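Ticket 514 - Country ranking table shows wrong order after March data update
Status: Resolved
Component: Codow index builder, newsroom edition
Reported by: data desk, Prirnholm
Assigned to: Shahzad Jatoi

Problem as reported

The women in public life index on the Prirnholm site lists a country in first place that was in the middle of the table last year. A reader wrote in to ask how that could be. The reporter on the story had already drafted a headline from the table and has put it on hold. The desk wants to know if the ranking is wrong or if the country moved up.

Environment

Codow with the Uvard import plug-in. Source is the March release of the survey file, 561 rows. Previous release loaded without errors.

Steps to reproduce

Open the index project. Load the March file through Uvard. Run "Build ranking" with default settings. Sort by overall score, highest first.

Log

Rebuilt the table from scratch and got the same order, so it isn't a cache problem. Exported the scores and checked the top ten by hand against the source. Nine match. The first-place country does not. It has a full score on "treated with respect" and nothing at all on seats in parliament, pay gap or access to courts. Those cells are blank in the March file.

Codow is averaging only the cells that have a number in them. A country with one good answer and three blanks ends up with a perfect overall score. Last year the blanks were stored as "n/a" and Uvard dropped the row with a warning. The new file leaves them empty and there is no warning.
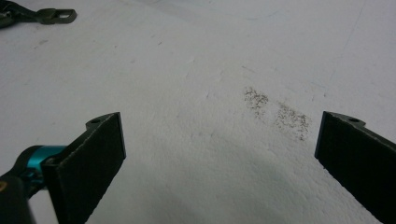
Checked how many countries are affected. 119 rows have at least one blank, most of them in the pay gap column. On the map view, countries with missing data are filled with the plain white style, which on the desk's monitors can't be told apart from the lowest score band. I changed the missing-data fill to a stippled one, an off-white with tiny bumps and shallow pits spread evenly over it like the white surface in the picture, and the desk can now tell the two apart. The legend entry reads "Not enough data".

Asked the desk about the "treated with respect" question. It comes from a phone poll that asked men and women together, and the published figure is not split by sex. That is a matter for the editors and I have not changed anything there, but it should be in the note under the table. Dhanial, our other site, has the same note missing.

Fix

Set "Minimum indicators per country" to 3 in project settings. The default is 1. Turned on "Treat empty as missing" in Uvard - it is under Import, Advanced. Rebuilt. 210 rows are now left out of the overall ranking, including single-indicator territories that were getting through before. They still show on their own pages.

The country in the report no longer has an overall rank. Headline withdrawn by the desk.

Still open

Uvard should warn on empty cells. Filed separately with the plug-in maintainers. Dhanial needs the same two settings changed before its next rebuild.

Closed July 28, 2022 - S. Jatoi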